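Service Robotics for Building Care, Course Notes
Unit 4: Visit to the Mellum demonstration flat

These notes are for all students of the module, also for those who could not come with us on Sun 6 February. Please read them before the seminar. The questions at the end are to be prepared in writing, one page is enough.

Mellum is a training house for hotel and care staff. On the open day the firm Skilar showed there a robot with two arms, working in a guest bathroom. The task was to handle white towels and a basket. It sounds small, but cloth is still one of the more difficult materials for a machine, for the reasons we discussed in Unit 3: it has no fixed shape, and each grip changes it. 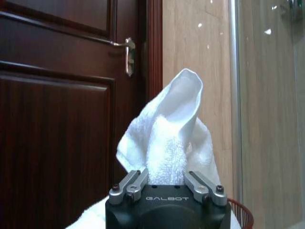 Visitors were let in by groups of 13 and stayed in the corridor, where the pictures of the robot's cameras were shown on a screen. The bathroom is too narrow for an audience. The presenter from Skilar spoke for a short time only and then let the robot work, which I found a good decision. He asked us to pay attention to where the robot takes hold of the cloth, and not to its speed.

Remember the two views which we compared in the lecture. The camera at the head gives the general situation: door, floor, basket, both arms. The cameras at the wrists give the near view, and they move together with the hand. A planner needs both. From the head alone it is hard to judge how much cloth is between the fingers; from the wrist alone it is easy to lose the basket.

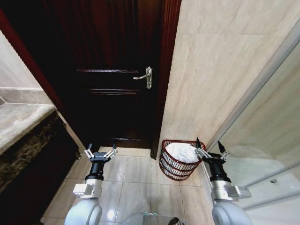 Fig. 2. View from the head: both grippers open, folded towel in the basket by the wall.

The second part of the visit was a talk about the room itself. Softić, the company which plans the bathrooms for Mellum, explained that nothing was changed for the robot. The building is from 2000 and was renovated one time, and the materials were chosen for guests. For us as engineers this is the interesting point, as most laboratories have matt walls and good, constant light.

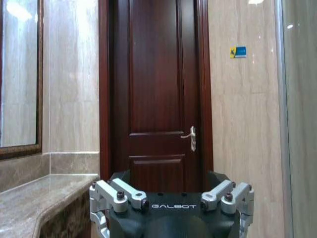
Somebody from our group asked if the robot can open the door by itself. The answer was that this belongs to another project, planned for July, and that it was not part of the demonstration. Please do not write in your reports that we saw it.

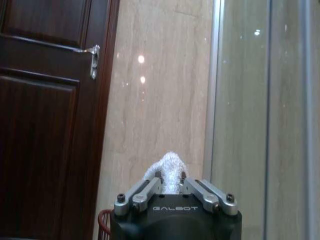

Reflections are the main subject for the seminar. A depth camera sends out light or compares two images, and in both cases a shiny surface can give a wrong distance or no distance at all. Polished stone returns the lamp as a bright spot, and glass lets the camera see the wall which is behind it. In Fig. 4 you find both cases next to each other: two round spots of light on the marble-patterned wall, and to the right the shower glass with more tiles showing through. Mark in your copy the regions where you would not trust the depth value.

To prepare for the seminar:

1. Why is a towel gripped in a bunch harder to fold afterwards than a towel gripped at the corner?
2. Which information from the head camera would you keep while the hand is moving?
3. Suggest one method for recognising glass, and say when it fails.

Reading: Serkov, chapter on soft objects, until page 56.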